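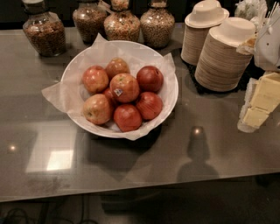

Fruit, cereal jars and paper bowls on the breakfast counter.

Breakfast Service Attendant, Robot-Assisted Line
Trerix Workplace Dining, Tirano site

Trerix runs the staff breakfast room at the Tirano office building. Since March the counter has been shared between attendants and a service robot controlled by Lultach software. We are hiring 2 attendants for the morning shift.

What the robot does: picks up and places fruit, packaged items and light tableware on the counter. It works from a task list set by the attendant at the start of the shift.

What the attendant does:
Sets and edits the task list on the counter tablet.
Checks every placement before the room opens and corrects it by hand where needed.
Refills cereal jars, bowls and utensils. The robot does not open or pour anything.
Logs drops, wrong placements and stops, with the time and the item.
Answers questions from diners, including those about allergens.

The job was formerly prep and carrying. It is now more checking and logging, and applicants should expect that. Lifting is limited to 20 pounds. Attendants may stop the robot at any time - no approval is needed, and stops are not counted against the shift.
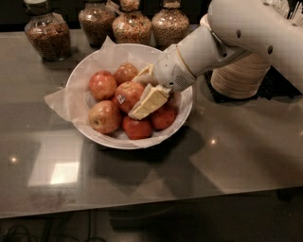 Ostapchuk, on the current morning crew, says the carrying is lighter but the watching is tiring in its own way, and that new people should ask for the floor rotation early. We have since added a rotation: no attendant supervises the robot for longer than two hours without a change of task.

Hours: 5:30 a.m. to 1:30 p.m., 30-minute paid break.
Pay: $23 an hour, plus a $2,000 bonus after the trial period.
Training: 20 hours, paid, on site. No programming is involved.

Required: food handler card, one year in food service, able to stand for most of a shift, clear written English for the log.
Useful: experience with inventory software or any automated kitchen equipment.

Apply at the Trerix front desk in Tirano or through the careers page. Include your earliest start date.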